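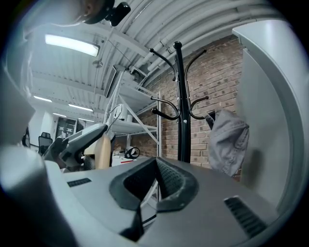 ## Tarnport open day: hand-held grippers, who went?

**brickwall_bev**

Got along to the Entwistle workshop open day in Tarnport and I'm still buzzing, so here's my write-up while it's fresh! It's the old brick place with the white corrugated ceiling, if you know it. I'd expected a big arm behind a fence. What they had going was the hand-held gear, gray bodies (grey, sorry, my keyboard's been to Canada) with a black V-shaped notch you could rest a thumb in, and they let us have a proper go.

Yu-ting Au ran the afternoon session. She had us pick up clothes pegs, a sponge, then a teaspoon, which I dropped 4 times. The idea is that you do the job by hand, the tool records it, and the robot learns from your recordings. She reckons 100 goes at one simple task is a decent start and 400 is where it gets interesting. My wrist was cactus after ten.

**solder_n_sausages**

Was there in the morning and I'll be the grump. I drove 80 km for a robot demo and there was no robot moving in my session. Good sausage sizzle, but. Wayne Hollis gave a talk that was mostly slides about Vurninora, their sorting project, and he lost me at the second graph.

**brickwall_bev**

Fair enough on the slides, we got the short version. But the hands-on bit was the whole point for me! Did you have a turn?

**solder_n_sausages**

Queue was out the door and I had the kids with me. So no.

**Fidov**

I had two turns, sorry Sausages. The soft beige finger on the one I used was my favourite part. Big curved thing with a black rubber collar where it meets the body. I'd like to print something like it for my own gripper at home, so if anybody asked what it's made of, please share. 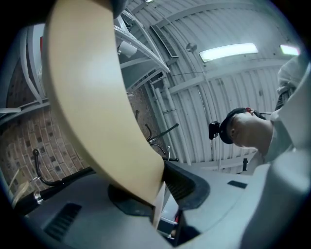 ## Page 2

**solder_n_sausages**

Silicone, surely.

**Fidov**

You didn't even touch it mate. Felt stiffer than silicone to me. I'm guessing a flexible print with a lot of sanding, it had a really smooth matte finish.

**brickwall_bev**

I asked Yu-ting and she said she'd have to check with whoever does their moulds, so I'm leaning Sausages' way on this one. A mould's a mould.

**Fidov**

You can mould plenty of things besides silicone. I'll email and ask.

**solder_n_sausages**

Ask them if there'll be an arm running at the September one while you're at it. I'd give it another crack if there was, and I'd leave the kids with their nan.

**brickwall_bev**

I'm in for September either way. Room in my car for two from the Tarnport side if anyone wants a lift, just message me.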